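Folding dark tees without the print cracking?
3 min read

nurdale_nan
My son left for college in January and I got his drawer of T-shirts, nearly all dark with a print on the chest. I've been folding them in thirds the way my mother did, and the prints are getting a white line right down the middle. Is it the fold or the dryer? I'd like to fix this before I work through the other 20.

Joro93
Dryer, for sure. I ruined a Machala tour shirt on high heat and it had never been folded in its life, it lived on a chair. Turn them inside out, low heat, done.

rosimeire_b
I'd say both! Heat makes the print brittle and then the fold finishes it off. What helped me was laying each shirt out flat sideways and smoothing it before I fold anything, and keeping the crease away from the print. So the sides go in first, but only as far as the edge of the logo.

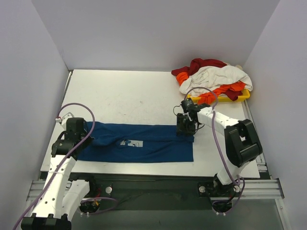

Dark blue one laid out flat, small white print near the middle. A few wrinkles left and a bit of bunching at the left end.

With a print that small you've got loads of room on either side, so there's really no excuse for a crease through it. The big ones are harder. I roll those.

Joro93
Rolling is how you get a drawer full of wrinkled shirts. Sorry Rosimeire, can't go along with that one.

rosimeire_b
Only if you roll them loose! Mine come out fine. We may have to agree to disagree :)

lubica.simko
I fold on a white table too, and lint shows up on dark cotton like you wouldn't believe (a quick wipe of the table first helps). On the big prints I put a sheet of tissue over the front before folding. Fussy, yes, but my Kenden 1000 shirt is still in one piece after 2 moves.

nurdale_nan
Tissue I have, left over from Christmas. I'll do sides first on the small logos, tissue on the big ones, and the dryer goes on low from now on. Not sold on rolling yet, sorry!

Recent threads
Drawer dividers that don't slide
Lint on navy and black, what works?
Is a folding board worth the space?
Getting a crease out of a printed hoodie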